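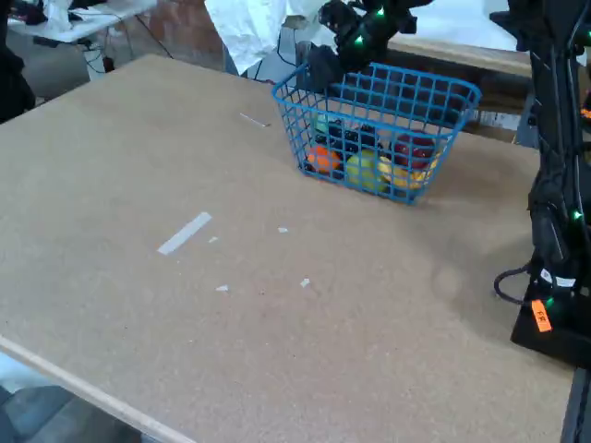 Cyan is dropping out on the Zonar again, so I'm reopening this ticket. It started small, with faint white lines across the sky in a brochure, and by the end of the same print run anything blue had gone sort of dusty lavender. You know the blue of that plastic basket, the one with the toy fruit in it? A blue like that is the first thing to go on this printer, and the orange next to it comes out just fine, which had me blaming the ink and only the ink for way too long. Please learn from me and read the whole log before you order cartridges!

Logged by the Solcombe front desk, 27 January 2020

What I have: the Zonar wide-format in the back hallway, Lucero matte paper on the roll, and the Nosex print utility on the office computer. All cartridges showing more than half full. No error lights, no messages, nothing on the little screen except "Ready" (thanks, printer).

First thing I did was a nozzle check. Black perfect, yellow perfect, magenta perfect, cyan with 7 gaps in the stair-step pattern. OK, clog, easy. I ran the regular cleaning, printed the check again and got a beautiful full pattern. Closed the ticket in my head and went to make coffee.

Then I sent the brochure and the top third was great and the rest faded out as it went down the page. A clog doesn't usually do that. If a nozzle's blocked it's blocked from the first inch. Fading partway down means the ink can't keep up, so it's either air in the line or the cartridge isn't venting.

I pulled the cyan cartridge, made sure the yellow tape was all the way off the vent (it was, I checked twice), gave it a gentle rock and clicked it back in. Ran the deep cleaning this time. It takes 38 minutes on this model and you can't cancel it, so don't start one when somebody's waiting on a poster.

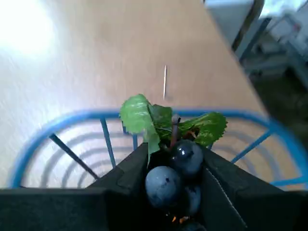
After the deep clean, the fading stopped but the color still wasn't right, and this is where I got lost for most of an afternoon. Solid bars of cyan were perfect, top to bottom. Photos were off. Greens were leaning yellow and purples were leaning brown, and those are the two places a weak cyan loves to show up. Bright green grape leaves like those, with the lighter veins, would come out looking like they needed watering, and dark blue-purple grapes would head toward raisin. So the ink was getting to the paper and the computer just wasn't asking for enough of it!

That sent me into the Nosex settings. Sure enough, the paper profile had flipped itself back to "Plain, economy" when the utility updated. I'd set it to the Lucero matte profile back in June and never looked again. There are also 2 places to set it, one in the utility and one in the regular print window, and the print window wins. I'd been fixing the one that loses. Ugh.

Set them both to Lucero matte, restarted the utility (it doesn't pick up the change until you do), turned off "save ink in photos" and printed again.
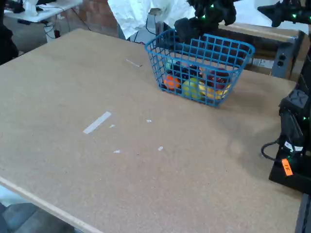
Blue basket with the orange, the yellow banana and the dark red apple, on the speckled tan tabletop.

Much better. Blues are blue, the reds didn't shift and the tans don't have that yellow cast anymore. I've done nearly 7 feet of paper since then and no fading. I'm leaving the ticket open until we get through the next big brochure order, in case there's still air in that line. If it fades again I'm swapping the cyan damper.

Comments

guest: Same thing here with the profile resetting after the update. I never would have checked the print window, thank you!!

hallway_printer_fan: Does the deep clean use a lot of ink? Mine is down to a quarter.

front desk: Yep, a lot. I'd put a fresh cartridge in first if you're that low.

guest: Mine still fades after all this. Ordering a damper.

Related tickets

Zonar wide-format: paper skews on the last foot of the roll
Nosex utility won't open after restart
Lucero matte curling at the edges
Black prints fine in draft, streaks in best quality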